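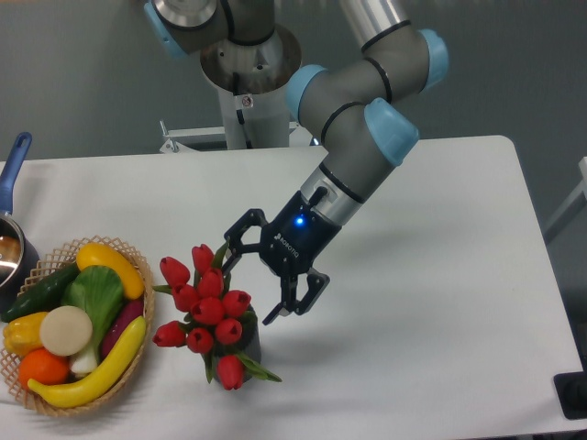 Tulpen und Gemüsekorb auf dem weißen Tisch

Forum > Haft, Entlassung, Angehörige > Podcasts und Berichte

Thema: Podcast über Frauen nach der Haft, Folge 5 mit Nadia

yutong_shao schrieb:
Guten Abend an alle. Ich lese hier schon lange mit, jetzt schreibe ich zum ersten Mal ein eigenes Thema. Deutsch ist nicht meine Muttersprache, bitte haben Sie Geduld mit meinen Sätzen.
Ich habe gestern die neue Folge von Protholm gehört. Eine Frau, die in der Sendung nur Nadia heißt, erzählt dort über die ersten Monate nach der Entlassung. Sie war wegen Betrug in der Buchhaltung verurteilt. Am stärksten fand ich den Teil über die Wohnungssuche. Sie hat 60 Bewerbungen geschickt und wurde zu zwei Besichtigungen eingeladen. Bei beiden hat sie von der Haft erzählt, und bei beiden war das Gespräch danach sehr schnell zu Ende.
Meine Frage ist: Muss man das bei einer Vermietung überhaupt sagen? Meine Schwester kommt im März nach Hause und ich möchte ihr nichts Falsches raten.
Yutong Shao

kellerfenster schrieb:
Willkommen! Kurz: von selbst erzählen muss sie es nicht. Steht bei der Selbstauskunft eine Frage nach Vorstrafen, ist das bei normalen Mietwohnungen meistens keine zulässige Frage. Ich bin aber kein Anwalt, frag lieber bei der Straffälligenhilfe an eurem Ort.

Ikeda schrieb:
Die Folge habe ich auch gehört und mir hat sie nicht gefallen. 788 Tage Haft, und die Moderatorin fragt eine halbe Stunde nach dem Essen und nach der Zellennachbarin. Über die Geschädigten kommt ein einziger Satz. Wer bei so etwas sein Geld verloren hat, hört das mit anderen Ohren.

yutong_shao schrieb:
@kellerfenster Vielen Dank, ich habe die Nummer schon herausgesucht.
@Ikeda Ich verstehe Ihren Einwand. Ich habe aber den Satz anders gehört. Nadia sagt, dass sie jeden Monat zurückzahlt und dass sie darüber nicht sprechen möchte, weil es wie eine Werbung für sie selbst klingt. Das fand ich ehrlich. Vielleicht habe ich es auch zu freundlich verstanden, sie spricht an dieser Stelle sehr schnell.

Ikeda schrieb:
Dann hätte die Moderatorin nachfragen müssen. Dafür ist sie da.

mohnblume_b schrieb:
Ich war selbst drin, kürzer als Nadia, und bei mir war das Konto schlimmer als die Wohnung. Ohne Konto kein Lohn, ohne Meldeadresse kam ich mit dem Konto nicht weiter. Yutong, kümmert euch VOR der Entlassung darum. Der Sozialdienst in der Anstalt kann einen Termin machen, man muss aber mehrmals fragen. Und der Ausweis! Meiner war abgelaufen und keiner hat es gemerkt.

yutong_shao schrieb:
Das mit dem Ausweis habe ich sofort meiner Schwester geschrieben. Ihrer ist noch gültig, zum Glück. Ein Konto hat sie, aber ich weiß nicht, ob es noch offen ist.
Noch eine Frage, weil jemand in der Folge es erwähnt hat: Kennt hier jemand den Kurs von Nukby? Er soll für Frauen nach der Haft sein, Bewerbung schreiben und Lücke im Lebenslauf. Er kostet 399 Euro. Das ist für uns viel Geld.

kellerfenster schrieb:
Bezahlt das bitte nicht selbst. Fragt zuerst beim Jobcenter, ob es etwas Gefördertes gibt. Bewerbungstraining bekommt man oft umsonst.

mohnblume_b schrieb:
Da widerspreche ich. Ich habe den Kurs gemacht und er war das Geld wert, bei mir jedenfalls. Beim kostenlosen Training saß ich mit Leuten, die eine ganz andere Lücke hatten, und ich habe die ganze Zeit gelogen, wo ich war. Bei Nukby musste ich das nicht. Man kann dort auch in Raten zahlen.

kellerfenster schrieb:
Gut, das Argument nehme ich an. Trotzdem erst fragen, ob ein Amt etwas übernimmt, und zwar bevor man unterschreibt. Nachträglich wird es schwierig.

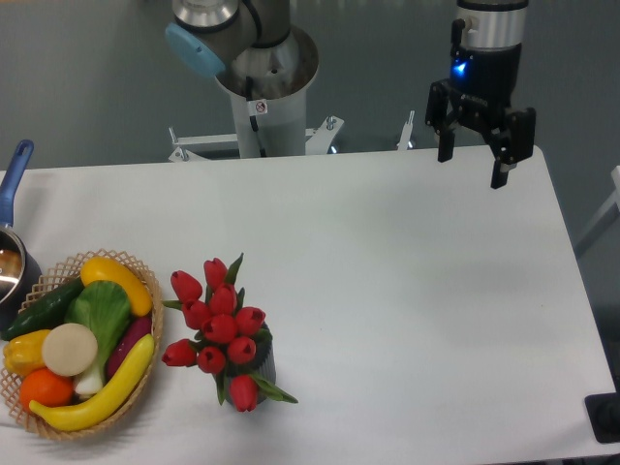 Zusammenfassung der Themenstarterin (bearbeitet am 29. Dezember 2024)

yutong_shao schrieb:
Ich schreibe hier auf, was ich aus Ihren Antworten gelernt habe, damit andere nicht alles lesen müssen. Bitte korrigieren Sie mich.
Bei der Wohnung nicht von selbst von der Haft erzählen, aber vorher eine Beratung fragen. Ausweis und Konto prüfen, solange noch Zeit ist. Den Sozialdienst schriftlich um einen Termin bitten und wieder fragen, wenn nichts kommt. Beim Kurs zuerst klären, ob jemand die Kosten übernimmt.
Über die Folge selbst sind wir nicht einig geworden, und ich glaube, das ist in Ordnung. Ich habe sie noch einmal gehört. @Ikeda, bei der Moderatorin gebe ich Ihnen jetzt zum Teil recht.

Ikeda schrieb:
Danke. Alles Gute für die Schwester.

mohnblume_b schrieb:
Eine Sache fehlt noch, die Krankenversicherung. Gleich in den ersten Tagen melden und den Entlassungsschein kopieren, am besten mehrfach. Den will jedes Amt sehen.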